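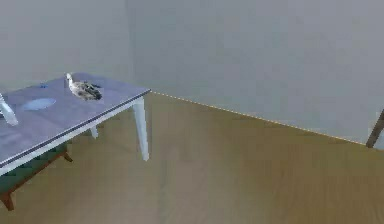
Tabletop scene in the simulator, with the bird near the back edge and the pale blue disc in front of it.

Planning and Perception Working Group
Minutes of the Monday meeting, start 10.30, small meeting room

Chair: Yaryna Symonenko
Minutes: Ronaldo Frota
Also present: the rest of the perception side, two from planning, and our colleagues from Prorura on the line for items 2 to 4

1. Minutes of the last meeting
Agreed, with one small correction. The replay tool was down as finished when in fact only the loading half is done (my fault, and I have put it right in the shared copy). Yaryna thanked everybody for coming along in what has been a very full fortnight, and said how pleased she was to see the new starters finding their feet so quickly.

2. Perception in the table scene
We spent most of our time on this one, and very good-natured it was too. The new detector has now been through 3915 rendered views. It does nicely on the bird, whose mottled body stands out well, but it is much less happy with the flat disc, where pale blue on lavender-blue leaves it very little edge to work with. In 433 of the views the disc was either missed or joined on to the tabletop. Planning pointed out, quite fairly, that a missed disc is worse for them than a badly placed one, as the planner then treats that patch of table as free.
Prorura wondered whether depth would help. Yaryna thought it might a little, but the disc is so thin that the difference soon gets lost once we add sensor noise. After some friendly back and forth it was agreed to try a lower threshold for thin objects first, and to leave the colours of the scene alone, tempting as it is to make life easier for ourselves.
There was also a question about the tiny blue piece towards the back of the table. It has no label at present. Ronaldo will look through the scene file and report back.

3. Planner, Dritov branch
The time limit for a single plan stays at 80 milliseconds. The branch keeps within it for open reaches across the table, but goes over when the goal lies under the tabletop, near the green piece with the brown wooden frame. The collision shape there is one big box at the moment, and planning would like to split it into smaller ones. Everyone was in favour. Prorura asked that the old shape be kept behind a setting so that their earlier results can still be repeated, and this was gladly agreed.

4. Tooling
The Iltell log viewer now opens a run at the failing step, which got a little cheer. It still forgets the chosen camera view on reload. The nightly job will go up to 20 seeds per scene from this week, and anyone who finds the queue slow in the mornings should please tell Ronaldo before restarting things by hand.

5. Any other business
The Araújo scene set will be merged once its object names match ours. A short discussion of "plate" against "disc" was had, and "disc" won.

Actions
Yaryna: lower threshold for thin objects, rerun on the same views
Ronaldo: scene file check; corrected minutes; camera view bug
Planning: split collision shape, with the old one behind a setting
Prorura: send their list of object names

Next meeting: same time, same room. Meeting closed at 11.45.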